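Dumetti Sorting Blocks — Progress Report to Grudavar
February 10, 2022
Prepared by Ilse Mühlbauer

Work since December has covered the small cube set and the table layout for the sorting tasks. The peg boards are on hold until Ciobanu confirms a price.

Cubes. The second batch came in from Sasivmont and was checked against the drawing. Of 90 cubes, 13 were rejected, mostly for rounded corners, and one for a split along the grain. Replacement stock is on order. Jaime Esteves has asked the supplier to sand the edges by hand on the next run. Paint adhesion passed on all colors except red, which will be retested with a second primer coat.

Mat. Cubes slid too easily on the bare tabletop during setup, so the layout now uses a large brown mat. It covers most of the table and leaves a margin at the sides for the task cards. Elsie Rudd tried two thinner mats first — both curled at the corners after a week in storage.

Layout. The starting arrangement is fixed at five cubes, down from 12 in the first draft. The larger set took too long to reset between tasks. Average reset time is now about 25 seconds. Written placement instructions are in draft and will go to Catríona Ó Dubhghaill for review.

Open items: red paint retest, replacement cubes, storage box quote. Spending is within the approved budget, and no change to the schedule is requested. 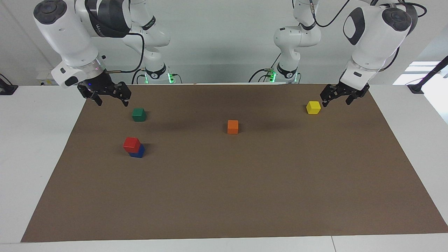
Figure 1. Five-cube layout on the brown mat.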